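Tiempo de lectura: 5 minutos

Doblar una camiseta con dos pinzas de plástico es más difícil de lo que parece, y quien lo intenta por primera vez suele acabar con una bola de tela. Con esa tarea empezamos la prueba del kit Erkel, un juego de pinzas manuales que la firma Pombridge vende a laboratorios, universidades y pequeñas empresas que necesitan demostraciones humanas para entrenar brazos robóticos.

El kit cuesta 1329 euros e incluye dos pinzas, una para cada mano, con sus cargadores, una maleta rígida y una licencia de dos años del programa de escritorio. No incluye robot. La idea es precisamente trabajar sin él: el operador hace la tarea con las pinzas en la mano, el equipo guarda el vídeo y el movimiento, y esos datos sirven después para enseñar a una máquina que lleve unos dedos iguales.

En este segmento había hasta hace poco dos opciones. La primera era montarse las piezas en casa con una impresora 3D y bastante paciencia. La segunda, alquilar un puesto de teleoperación completo, que ocupa media habitación y obliga a llevar la tarea hasta el robot. Erkel se queda en medio. Se compra hecho, cabe en una mochila y se puede usar en una cocina, en un taller o en un dormitorio.

La puesta en marcha es razonable. Hay que cargar las pinzas, emparejarlas con el ordenador y pasar por una calibración que pide mover cada mano en círculos delante de una superficie con dibujo. El manual está bien traducido, salvo el capítulo de sincronización, donde conviene tener a mano la versión inglesa. A nosotros la pinza izquierda nos pidió repetir la calibración en el segundo arranque y luego no volvió a dar guerra.

La ropa es el caso de uso que más destaca el fabricante, y también el más exigente. Una prenda no tiene forma fija, se arruga de manera distinta cada vez y ofrece pocos puntos claros por donde agarrar. Los dedos del kit son blandos en la punta y cogen bien el algodón grueso. Con tejidos finos resbalan si no se aprieta hasta el final del recorrido.

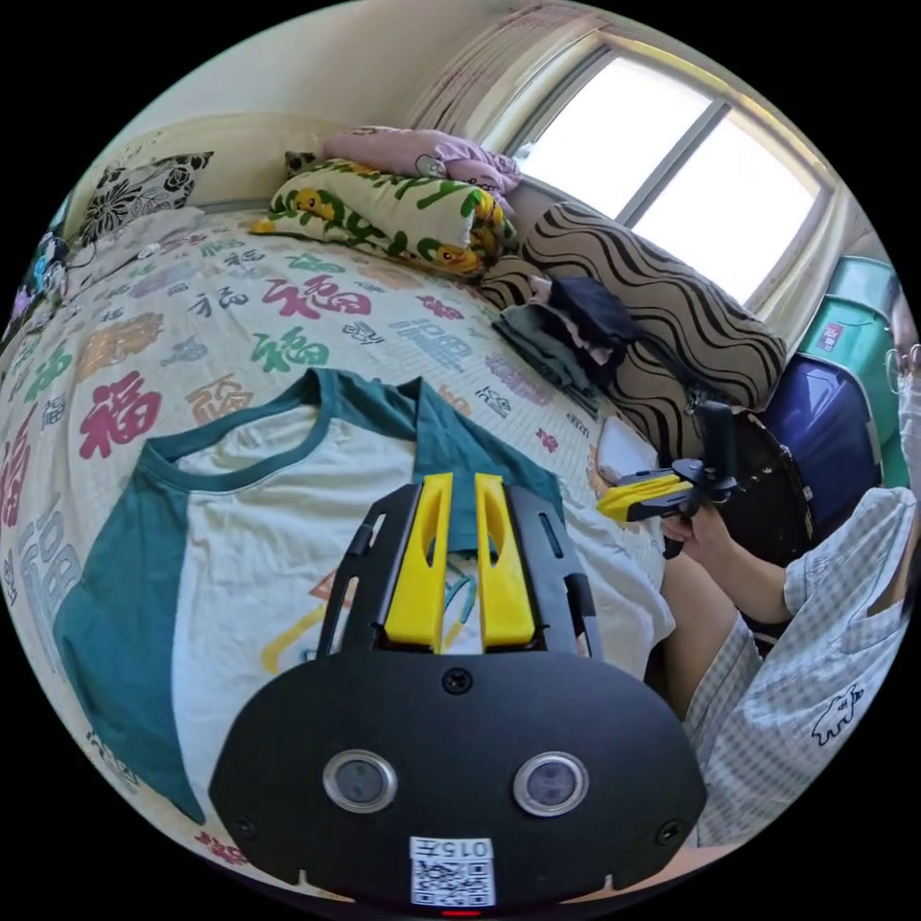 Los dedos amarillos, sobre una camiseta de mangas raglán extendida en la cama. A la derecha, la segunda pinza.

El método que recomienda el manual es extender primero la prenda, llevar las mangas hacia dentro y doblar después de abajo arriba. Parece obvio, pero la mano tiende a hacer atajos: sacudir la tela, alisarla con el dorso, sujetarla con el antebrazo. Nada de eso lo podrá repetir el robot, y las secuencias en las que aparece hay que descartarlas. Acostumbrarse lleva una mañana. A partir de ahí el gesto sale más lento y más limpio.

El peso se nota. En sesiones cortas no molesta, pero al cabo de una hora la muñeca se queja, sobre todo al trabajar sentado y con el brazo estirado. Pombridge vende aparte una correa de sujeción — debería venir en la caja — que reparte mejor la carga. También echamos en falta un gatillo regulable para manos pequeñas.

El programa de escritorio, llamado Rutherford, es la parte menos acabada. Ordena las grabaciones por fecha y tarea, permite recortar el principio y el final y marca los tramos en los que se perdió el seguimiento. La exportación funciona sin sorpresas. La búsqueda, en cambio, solo mira el nombre del archivo, y con muchas tomas guardadas eso obliga a ser muy disciplinado al nombrarlas.

Queda el servicio. Por una cuota mensual, el plan Luvthorpe revisa las grabaciones y devuelve una lista con las que no sirven y el motivo. Lo probamos con un lote de camisetas y pantalones. La respuesta llegó en dos días, con observaciones útiles sobre agarres a medias y manos que tapaban la prenda. Para un equipo con experiencia es un gasto prescindible; para quien empieza, los primeros meses compensan.

Erkel es un producto para quien ya sabe qué tarea quiere enseñar y necesita reunir demostraciones fuera del laboratorio. Si se va a trabajar siempre en la misma mesa y con objetos rígidos, hay soluciones más baratas. El kit se vende solo por internet y el fabricante anuncia para marzo unos dedos de recambio más estrechos, pensados para tejidos finos y cremalleras.

Utilizamos cookies propias y de terceros para analizar el uso de la web. Puede aceptarlas todas, rechazarlas o configurar sus preferencias.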